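Tarjetas de conversación Satari: un trimestre usándolas en clase

29 de octubre de 2026. Por la redacción de Cuadernos de Aula Hirkunura

Llevaba tiempo queriendo escribir sobre las tarjetas Satari, porque me las preguntáis mucho y porque yo misma las compré con bastante desconfianza. Otro mazo de cartoncitos con preguntas para que los alumnos hablen, pensé. Tengo un cajón entero de esos (y creo que cualquiera que dé clase en secundaria tiene el suyo). Pero en marzo me tocó un grupo de segundo de ESO que en debate era un páramo, tres hablaban y los demás miraban la mesa, y algo había que probar.

El kit trae un mazo de frases para arrancar, otro de papeles o roles, un reloj de arena y una guía para el profesor. Las frases de arranque son lo mejor con diferencia. Cosas como «Entiendo lo que dices, pero me falta...» o «¿Podrías poner un caso en el que eso no pase?». Parecen una tontería hasta que ves a un chaval de trece años agarrarse a una de ellas como a un flotador y soltar de un tirón una objeción estupenda a lo que acababa de decir su compañera sobre las mareas. ¡Me dieron ganas de aplaudir!

Los roles me convencen menos. Hay 16 y sobran la mitad. El de resumir y el de pedir pruebas funcionan siempre; el de «guardián del tono», en mi clase, acabó siendo una licencia para mandar callar a la gente. Lo retiré a la segunda semana. También está el «puente», que tiene que conectar lo que ha dicho uno con lo que ha dicho otro, y ese es dificilísimo, me lo guardo para grupos que ya van rodados.
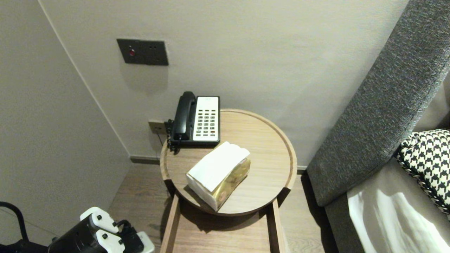 Cómo lo monto yo

La guía propone sesiones de una hora entera y ahí no la sigo. Con mis grupos, a los veinte minutos la conversación se deshace. Lo que hago es abrir con una pregunta escrita en la pizarra, dejar un par de minutos de silencio para que anoten algo y solo entonces repartir tarjetas, dos por persona. Tienen que gastarlas antes de que acabe el turno. El que no las gasta no pierde nada, pero me las devuelve y hablamos un momento de qué le ha faltado. A veces era timidez y a veces es que la pregunta era malísima, que también me ha pasado.

Los grupos, de cuatro. Probé con 7 en una tarde de esas de falta de sillas y fue un desastre, se formaron dos conversaciones y un espectador. Con cuatro nadie se esconde. Con tres va bien si se conocen.

Para ciencias he acabado haciendo mis propias tarjetas de contenido y mezclándolas con las suyas. Las de Satari son genéricas a propósito, y en lengua o en tutoría eso viene de maravilla, pero cuando estás con fuerzas o con densidad hace falta que alguna tarjeta obligue a usar la palabra. «Explícalo otra vez con el término masa». Así de seco. Se quejan y luego lo hacen.

Comparación con el otro que he tenido

Antes usaba el mazo de Hung, que es más bonito, eso se lo reconozco. Cartón gordo, ilustraciones, una caja que da gusto abrir. El problema es que las frases están escritas para adultos que quieren llevarse bien en una reunión, y mis alumnos las leían con voz de locutor y se partían de risa. Las de Satari suenan más a como habla una persona. Siguen siendo un poco redichas, pero se dejan.

Sirkance tiene además una versión digital, que probé el mes gratuito. Proyecta la tarjeta y cuenta el tiempo. No me apañé: todos mirando la pantalla y ninguno mirando al que hablaba. Puede que en clases a distancia tenga sentido.

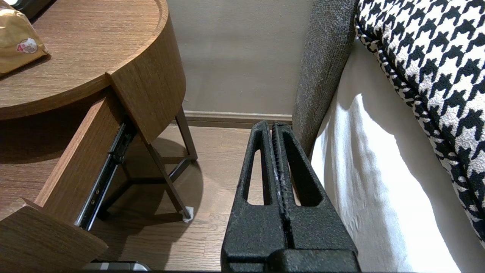 Un rato largo se me fue el curso pasado en ordenar las tarjetas por dificultad, que es una cosa que el kit no trae hecha y debería. Vienen todas del mismo color, barajadas, y la frase más sencilla te puede salir pegada a otra que se le atraganta a un universitario. Lo he resuelto a lo pobre, con un numerito en una etiqueta redonda, como ese «4» que lleva el paquete dorado de la mesilla, y a correr. Los unos son para empezar, los cuatros para quien ya discute con soltura. En una tarde lo tienes hecho y te cambia el uso por completo. Eso sí, poned las etiquetas en el reverso, que delante tapan texto.

De resistencia, regular. Las esquinas se abren pronto y a mí ya me faltan 8 tarjetas, de las que sospecho que alguna vive en el fondo de una mochila. No venden recambios sueltos, escribí a la tienda y me ofrecieron otro mazo completo. Gracias, pero no. Las he rehecho en cartulina y nadie ha notado la diferencia.

El reloj de arena, otra pega. Dura demasiado para un turno de palabra y demasiado poco para una ronda. Yo lo tengo de adorno y uso el cronómetro del móvil.

La guía, en cambio, me ha gustado más de lo que esperaba. Es corta, tiene ejemplos de diálogos con sus atascos y sus silencios, y dedica un apartado a qué hacer cuando un alumno acapara. Lo que propone es darle la tarjeta de resumir y que no pueda opinar hasta haber recogido lo de los demás. Lo probé con uno de mis tres habladores y el primer día se enfadó muchísimo. Ahora la pide él.

¿La compraría otra vez? Sí, si tienes un grupo callado y ganas de dedicarle un par de tardes a ordenar y recortar. Si tus alumnos ya discuten por gusto, con una lista de frases colgada en la pared vas servida. El mes que viene quiero probarlas con primero, que son más pequeños y se pisan todo el rato, y ya os contaré en los comentarios qué tal llevan lo de esperar el turno.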